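Slide 4. Color in small kitchens. Lernham survey, 211 households. Most people picked white first and changed their minds later.

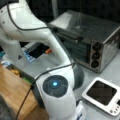

Say the budget number slowly: 3000 for paint and counters, no plumbing. Kadier went over. Grundance did not.

Slide 5. Accent colors. Pause for the Aidoo chart. One strong color is enough for a room under 46 square feet. Blue on white is the easy one to read from across a room. Then take one question, no more.

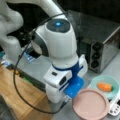 Slide 6. Lighting before paint. Test the swatch at 7 a.m. and again after dark. Delali Dankwa has the sample cards, ask her to pass them down the left side.
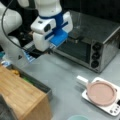
Gloss costs more and shows grease. Skip the gloss slide if we are past 40 minutes.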